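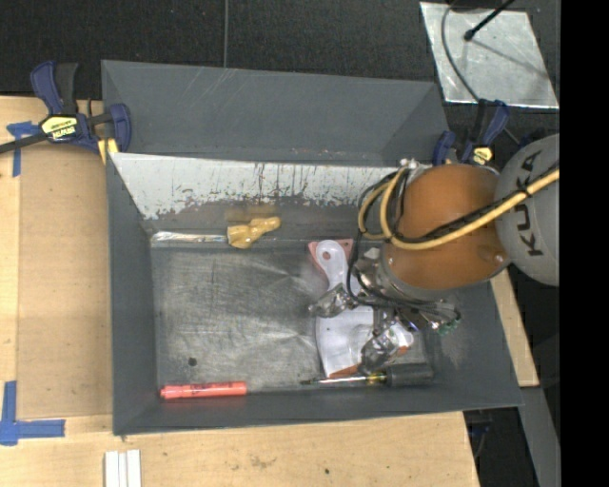 I quit the tile business in January, and by spring I was writing reviews of bin-picking kits for a newsletter with 662 subscribers, one of them my mother. So when the Skornlow grasp package came in on trial I cleared my whole week for it. I even bought a new notebook!

Mounir Lamrani had the opinion, and he had it before the thing was bolted down. "It'll pick the marker," he said. "They all pick the marker. Give it the screwdriver and then come talk to me."

Now, Mounir sold the Grinier package for years (he still gets a card from them at the holidays), so I took this with some salt. But I wrote it down. The brochure said 34 grasp types. The price was $2187, or $1328 if you let them use your name, and I had been thinking about that gap more than I'd like to admit.

The gripper went down into the bin and hung there over the white plastic piece, fingers down, for so long that I started talking to it. Come on, sweetheart. Mounir ate a pear. Down the hall Rigoberto Ayala was on the phone to Plestosar about an invoice, and I could hear every word.

"What's it doing?" Mounir asked.

"Thinking."

"I used to think like that," he said. "At the altar."

I laughed so hard I dropped my pen, and when I came back up from under the desk he was leaning in close to the monitor with the pear forgotten in his hand – a man with money on a horse.

"Left a little," he whispered to it. "Left, left."

I opened the notebook and crossed out what he'd said about the marker.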